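New safety season opens on the water at Skumcombe

Free kill cord checks, a marked swim zone and a new harbor radio watch start this November

SKUMCOMBE – Boaters, paddlers and year-round swimmers in Skumcombe are getting a lot more help staying safe this winter, as the harbor and marine safety firm Atoletti launch Clear Water, a program that runs from the inner slipway all the way out to the Tanui sandbar.

The program grew out of a survey held over the summer, and the response was terrific: 2,189 people filled it in, many of them adding long notes in the margins about the spots that worry them most. The narrow channel beside the Tanui bar came up again and again. Fast boats, kayaks and swimmers all use it at high tide, and until now nothing on the water has told them who should be where.

That changes this month. A line of yellow buoys will mark a swim zone on the beach side of the channel, with a slow-speed lane for powered craft running next to it. Paddlers can use either side but are asked to cross at the two signed points, where the view is clear in both directions.

Every powered boat on a Skumcombe mooring can also have its kill cord tested free of charge. The cord stops the engine if the driver is thrown from the seat, and it only does its job if it is in good shape and clipped on! Checks take a few minutes and can be done afloat or on a trailer. Owners who need a new cord will be given one on the spot while supplies last.

"We love how busy this harbor has become, and we want everyone who goes out in the morning to have a great story to tell at supper," said a spokesperson for Atoletti. "People here know these waters very well. They told us what they needed, and we listened."

The harbor radio watch will be staffed every day from first light until an hour after sunset, up from weekends only. Skippers are encouraged to call in when they leave and again when they are back on their mooring.

Young boaters have a program of their own. The Sutus training boat will be tied up at the town pontoon, with 89 free places on a half-day course covering lookout, safe following distance and what to do when someone goes overboard. Anyone 12 to 17 can sign up, and a parent or guardian is welcome to come along for the ride. 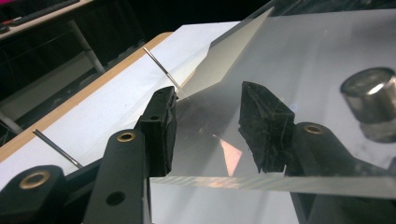
Harbor & Coast

Kill cord checks begin Monday at 9 a.m. beside the inner slipway. No booking is needed, but boats on trailers should use the upper gate. Places on the Sutus courses can be reserved at the harbor office, which also has printed maps of the new swim zone and slow-speed lane. Maps will be posted at both beach entrances and at the fuel dock.

Media inquiries: Atoletti press desk, care of Skumcombe harbor office.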